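Planning and Paying for Your First Gripper Kit: Your Questions

What should we set aside for a starter setup?
Plan on $2,870 for the Trollenard pair, which covers two hand-held grippers and the mounts. Please leave a little room beyond that for a good table and a few bins of bolts and rings to practice on, because everybody forgets those until the boxes arrive!

Do we need special parts to pick up?
Not at all. Ordinary hardware from a store down the street will do nicely, and Subbarao Achari on our planning desk is always glad to look over your shopping list before you spend anything.
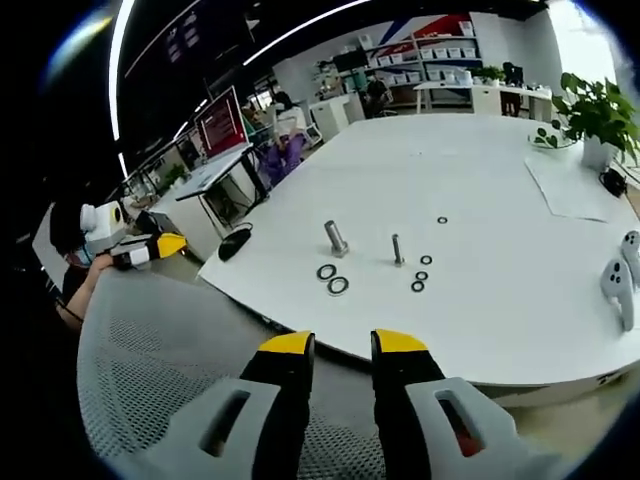 Can we spread the cost over two budget years?
Most of our customers do just that. We bill the grippers first and then hold the price of the service plan, $978, until your next budget opens, so long as you tell us by December.

How often will we be buying fingertips?
It depends on how rough your work is, bless them. A set costs $13, and we suggest ordering a spare set with the kit so you aren't stuck waiting on the mail.

Is there a deposit?
Yes, $200, and it comes off your final bill. Write to Bjarke Hafþórsson in orders if you need it on a separate invoice.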